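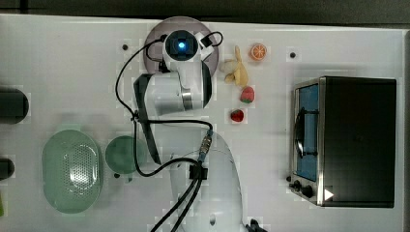
Hello again, travelers! I promised in the last newsletter that I'd finally write up our trip to the wetland reserve at Dreltton, and then February got away from me, so thank you to everyone who wrote in to nag. I've been home long enough to do the laundry and sort my notes, and I'm still thinking about the herons.

Dreltton isn't on most people's lists. It's a marsh reserve with a boardwalk, two bird blinds and a visitor center the size of a school gym, and you get there on a bus that leaves from behind the old market hall in Proklow. The bus takes up to 20 passengers and it fills up, so get in line early. We got the last two seats, which meant my husband rode backward next to a crate of somebody's seedlings and I rode up front and talked to the driver about soup.

If you can manage it, go for the early entry. The gate opens at 7 and the light over the reed beds at that hour is something else (pale pink, then gold, then suddenly it's just morning and you want coffee). We had the long boardwalk to ourselves until about the second blind, where we ran into a father with two little boys who were whispering so loudly that every duck within earshot had moved to the far side of the pond. I didn't mind a bit. The ducks came back.

The herons nest in the alders on the north side. You'll hear them before you see them, and it's not a pretty sound, kind of like someone dragging a chair across a garage floor. Bring binoculars if you own them. The visitor center rents them too, but the pair I tried had a sticky focus wheel and I ended up sharing my husband's for most of the day, with the usual amount of elbowing.

We signed up for the guided walk with Attila Farkas and I'd tell anyone to do the same. He's been walking that marsh since he was a teenager and he stops for everything! Otter tracks, a beetle, a plant that smells like cucumber when you rub the leaf. He had us all crouching in the mud looking at a newt's tail sticking out from under a log. The walk is supposed to last two hours and ours went closer to three. There's a shorter version in the afternoon for families, and it skips the muddy stretch.

Practical stuff, because I know some of you scroll straight to it. Wear real boots. My canvas sneakers were a mistake and they still smell. The boardwalk is flat and fine for strollers as far as the first blind, but after that there are steps and one narrow bit where you have to let people pass. Restrooms are only at the visitor center. There's no shade on the south loop, so do that one first if it's a warm day, and save the alder woods for after lunch.

Speaking of lunch! The reserve has a kiosk with tea and sandwiches, but if you can hold out, walk back down the road to Milošević, the bakery by the bridge. They do a cheese and spinach pie that comes in a spiral, and you pay by weight. I pointed at what I thought was a modest piece and it came to 400 grams. I ate all of it. There's a bench on the riverbank across from the door and wagtails hop around your feet hoping for crumbs (please don't feed them, Attila was very firm on that).

We stayed two nights at the Standico, a plain little guesthouse uphill from the bus stop. Clean rooms, thin walls, a very good breakfast with plum jam. Ask for a room at the back. The front ones look over the road and the delivery trucks start before dawn. Our window faced an orchard, and on the second evening we sat there with the lights off and watched bats come out from under the roof for the better part of an hour.

One thing I'd do differently is give the reserve two full days. We used our second morning for the castle ruin above Proklow, and it was okay, nice view, lots of nettles, but the whole time I was wishing I was back in the blind with a thermos. The climb is 800 steps according to the sign at the bottom and my knees believe the sign.

A couple of you asked about spring visits. The frogs get going once the weather warms up, and the guesthouse owner says you can hear them from the breakfast room. Part of the north path closes during nesting, so check at the visitor center before you set off or you'll end up walking back the way you came. The orchids on the south loop come a bit later, and that's when I'd like to go back.

Next time I'll answer the pile of questions about packing for a ferry trip with a toddler. Keep sending them, and if anyone has been to Dreltton in the fall, please tell me what the cranes are like!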